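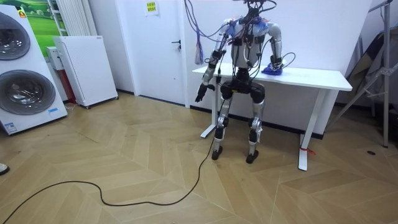

Blue cloth on a white table, near the front edge.

Gristier Home Tips: Looking after a white table and the cloth you wipe it with

A white table shows every ring and crumb, so most people wipe it several times a day with whatever is nearest. The cloth matters more than the spray. One that has been left in a heap stays damp in the folds, starts to smell and then leaves grey streaks behind it.

Keep 2 cloths for the table and use them for nothing else. A colour helps here – blue for the table, something different for the floor and the sink. Crumbs come off first with a dry cloth. Wetting them only pushes them into the corners.

For ordinary marks, put 700 ml of warm water in a bowl with a small squirt of washing-up liquid. Wring the cloth out until it no longer drips, fold it in four and wipe from the back of the table towards you. Turn to a clean face when the first one looks grubby. Finish with plain water and dry the top with a tea towel.

Tea, felt pen and turmeric need a bit more. Mix bicarbonate of soda and water to a soft paste, dab it on and leave it for ten minutes before wiping off. Try it underneath first, as some painted or glossy tops will dull. Never use a scouring pad.

The front edge gets missed. Hands and sleeves rest on it all day and the grease builds up slowly. Run the cloth along it, then along the underside as far as your fingers reach. Do the legs once a month.

Washing the cloths

Shake them outside, then wash at 60 degrees if the label allows. Leave out fabric softener, which coats the fibres and stops them soaking anything up. Dry them opened out flat or over a rail. If a cloth has to stay on the table between jobs, spread it out – a crumpled one can still be damp in the middle the next morning.

When a cloth goes thin, cut it up for shoe polish or bike chains and start a new one.

More in this section: Getting candle wax off wood. Storing tea towels in a small kitchen.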